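Kioko update teaches robots to stop believing in the other bathroom

Foltis, the software outfit best known for making robot arms wait politely, has released a new version of its Kioko perception stack, and the headline feature is that it knows what a mirror is. The rest of us picked this up as toddlers, but the rest of us were not working from a wrist camera.

Mirrors have been a sore spot for depth software for years. Point a camera at one and the planner gets a second room, fully furnished, on the far side of the wall. Earlier Kioko releases took that room at face value. They would map it, label the objects in it and, on a bad afternoon, plan a reach toward one of them. The old fix was a setting called "reflective region," which an engineer drew by hand around every shiny thing in the house before the robot was allowed in. In a modern bathroom that can take most of a morning.

The March release drops the hand drawing. Kioko now looks for a border, compares how things inside it move when the wrist moves, and checks whether any of them look suspiciously like the robot it is running on. Anything that fails goes into a separate layer the planner can see but may not touch. Foltis calls this layer "elsewhere," a rare case of a software team naming something well.

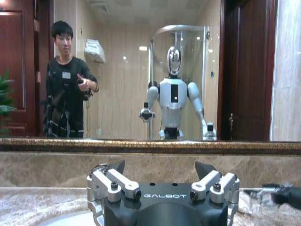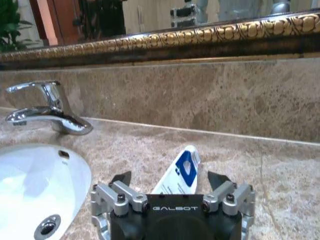
Marble, a mirror and a wrist camera, the combination Kioko used to dread.

The company says it tuned the filter on 3,000 short wrist-camera clips and then tried it on 422 it had held back. It has published the list of the ones that went wrong, sorted by type of failure, and the list makes better reading than the announcement. Chrome taps are well represented. So is a glass door that Kioko decided was a mirror and refused to go near.

There are costs. The check adds 10 milliseconds to each planning cycle, and it needs the wrist to shift a little before it can make up its mind, so the arm now gives a small sway when it reaches a sink. Foltis describes the motion as "active viewpoint selection." It looks like someone trying to remember what they came in for.

Skorketano, whose grasp planner sits on top of Kioko in many setups, was less charmed by the sway. Its maintainers wrote on the project's mailing list that they had spent two releases getting rid of exactly that kind of wobble, and that they would rather have the filter as an option than find it switched on after an update. They also asked for a confidence score on each object in "elsewhere," so that their planner can decide for itself how much to trust the verdict near glass.

Foltis has said the score will come in the next point release. The off switch is already there, three menus down, under "Legacy."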